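Dernière mise à jour : avril

COMPTE RENDU DE RÉUNION
Groupe de suivi – Examen de l'offre Gendero (kit bimanuel de tri et de manipulation)
Site de Sirnard, salle du premier étage, 14 h

Sont représentés : la direction technique, le service des achats, l'atelier, le service formation. Le fournisseur Gendero assiste aux points 2 et 3, puis se retire.

1. Approbation du compte rendu précédent

Le compte rendu est approuvé sous réserve d'une correction : la durée de garantie proposée par Gendero est de 12 mois et non de 24, l'extension étant facturée à part.

2. Présentation de l'offre

Gendero rappelle le contenu du kit : deux bras, deux pinces parallèles, le logiciel d'enregistrement des gestes et une formation initiale de 4 jours sur site. Le poste de calcul reste à la charge de l'acquéreur. La tâche retenue pour l'évaluation est le tri par couleur de petits jouets placés dans un bac bleu, à répartir entre un seau vert et un seau rose. Elle a été préférée à l'exercice d'empilement proposé par le fournisseur, jugé trop éloigné des besoins de l'atelier.
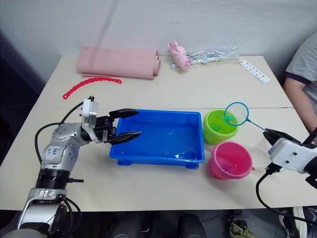 La direction technique demande si les doigts de pince peuvent être remplacés sans retour en usine. Gendero répond par l'affirmative et s'engage à transmettre la procédure écrite, ainsi que le tarif des doigts de rechange. L'atelier souhaite que cette procédure soit rédigée en français.

Le service des achats relève que le devis ne mentionne ni les frais de port ni la reprise de l'emballage. Un devis rectifié est attendu avant la prochaine séance.

3. Observations sur les essais

Le protocole prévoit 64 essais, répartis en séries égales entre les deux sites de Sirnard et de Povley. L'atelier insiste pour que la position des objets dans le bac soit modifiée entre deux essais et que chaque échec soit consigné avec sa cause présumée.

Le passage des câbles fait l'objet d'une discussion. L'atelier estime que la longueur laissée libre sous les pinces est excessive pour un poste où les récipients se trouvent à proximité immédiate. Gendero propose des colliers de maintien – sans supplément de prix – et fournira un schéma de montage.

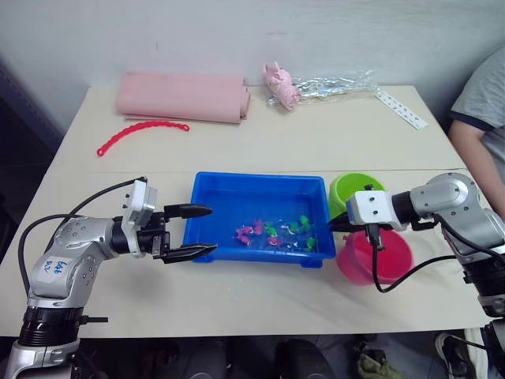
Le service formation s'interroge sur le temps de prise en main. Il demande que sept agents puissent suivre la session initiale, alors que l'offre en prévoit quatre. Gendero réserve sa réponse.

4. Comparaison avec l'offre Takeda
(hors présence du fournisseur)

L'offre Takeda comprend la maintenance, mais un seul bras. Le groupe considère que les deux propositions ne peuvent être comparées en l'état et charge le service des achats de solliciter une variante à deux bras.

5. Décisions

– La décision d'achat est reportée à la séance suivante.
– Le prêt du matériel Gendero est prolongé d'un mois, aux mêmes conditions.
– L'atelier remettra le relevé complet des essais, échecs compris.

La séance est levée à 16 h 10.

2 commentaires – 7 partages
© Sirnard – Contact – Mentions légales – Haut de page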